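Ticket: Trasska 16 laptop, battery drains while shut down
Opened: October 3, 2018
Status: Waiting on customer
Product: Trasska 16, bought refurbished from Prenmont

Hi again, me with the battery one! I've been through everything on your list and I'm putting it all in one message so it doesn't get scattered.

The laptop still loses charge when it's fully shut down. I left it overnight at full and it came up around 25 percent lower in the morning. Nothing plugged in, lid closed, and yes, shut down from the menu (I checked, I used to just close the lid).

What I did so far:
Held the power button down with the charger out, twice.
Turned off USB charging in the setup screen -- it was on, so I got my hopes up. Same drain.
Turned off fast startup. Same again.
Ran the Mamo battery check. It says the battery is healthy, but the cycle count shows 8, and that seems awfully low for a refurb. Maybe Prenmont put a new one in?

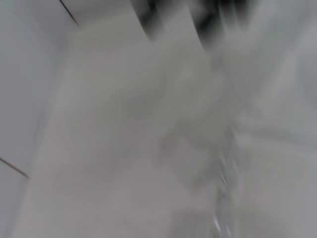
Attachment 1: motion blur, pale surfaces

I did see your note about the battery connector. I took the bottom cover off and the connector looked seated to me, but I pushed on it anyway and put the screws back. It made no difference that night.

Oh, and the wifi card in mine is a Gandham one. The person I chatted with first asked me for that and I couldn't find it at the time, so please add it to the ticket. I also turned off wake on network for it, in Windows and in the setup screen.
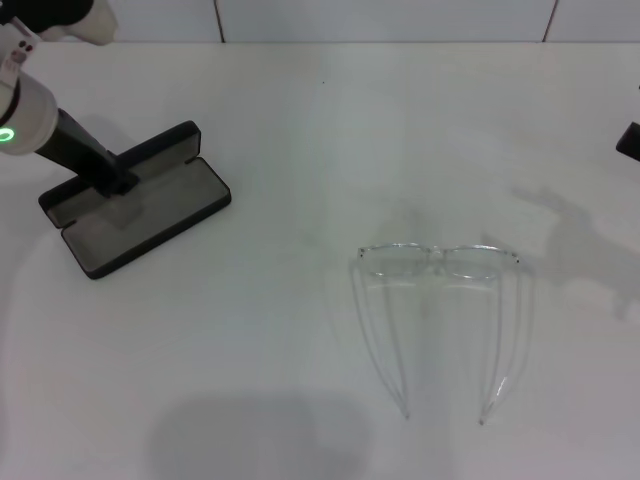

The other thing is the charger. It isn't the original, it's the replacement Prenmont sent in January, and the little light on it sometimes takes a while to come on after I plug it in. Could that mess with the reading? The battery does fill up all the way, just slowly.

I'd rather not mail the whole laptop in if it's only a setting, as I need it for work. If it has to go in, can you tell me how long I'd be without it, and whether the 2 year coverage still counts after I've had the cover off? I'm happy to try a BIOS update first if you send me the right file -- the download page lists several and I didn't want to guess.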